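Workshop and Household Tips
Good practice for hand-held grippers at the bench

Issued by the Vumwood practical skills group
Prepared by Catrin Lewis and Idris Prydderch

These notes apply to anyone recording household tasks with a pair of hand-held grippers at a Vumwood bench. They replace the April sheet, which should be taken down from the wall and recycled. The Arkik booking rules are unchanged and are kept separately.

Before starting

Clear the table of everything that does not belong to the task. Pens, cups and spare tape are to go on the shelving, and phones stay in a bag or pocket.

Sleeves should be fitted or fastened at the wrist. Bracelets and long lanyards must be removed. Check that each cable leaves its gripper on the outer side and falls clear of the work area. A cable that crosses the middle of the table will sooner or later drag something with it.

Wipe the marker plates with a dry, lint-free cloth. Household sprays must not be used on them, as they leave a film. Plates that have come loose should be reported to Efa Samuel and left alone until she has seen them.

Placing the object

One object at a time is the rule for single-item tasks. Set it in the middle of the table, where both grippers can reach it without the operator leaning. Picture frames are to be laid face down when the task concerns the back, with the stand folded flat before any turning or lifting begins. Glazed frames with a chip or crack are withdrawn at once.
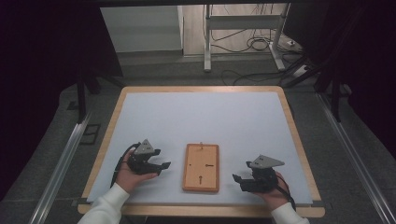

Hold the fingers of both grippers apart, clear of the object, and pause for 2 seconds before the first movement. The same pause is kept at the end. Operators often cut the second pause short -- usually when a task has gone well -- and the recording then has to be repeated.

Handling

Grip a frame by its long sides. Hooks, hanging loops and fold-out stands are weak points and should never carry the weight of the whole piece. If a stand is stiff, ease it open by hand before the session and note this on the task card.

Squeeze only as far as is needed to hold. Soft wood marks easily, and old frames from the Humphreys box are softer than they look. Should an object slip, let it go. Chasing it across the table has damaged more fingertips than any other habit.

Work for no longer than 40 minutes before resting the hands. Pao-chu Lu has asked that stiffness in the thumb or wrist be mentioned on the day.

Cables and floor

Keep walking routes clear of loose cable. Surplus lengths are coiled and tied with a fabric strap; wire ties are not permitted. Power strips should be off the walkway and must not be plugged into one another. Switch off at the wall before moving any stand or table.

Putting away

Lay the grippers on the padded tray with the plates uppermost. Return the object to its numbered bag and initial the card. Faults go in the Jendovo log under the bench number, in plain words: "left finger sticks when closing" is useful, "gripper broken" is less so.

Questions about these notes may be put to Aled Lloyd, extension 246.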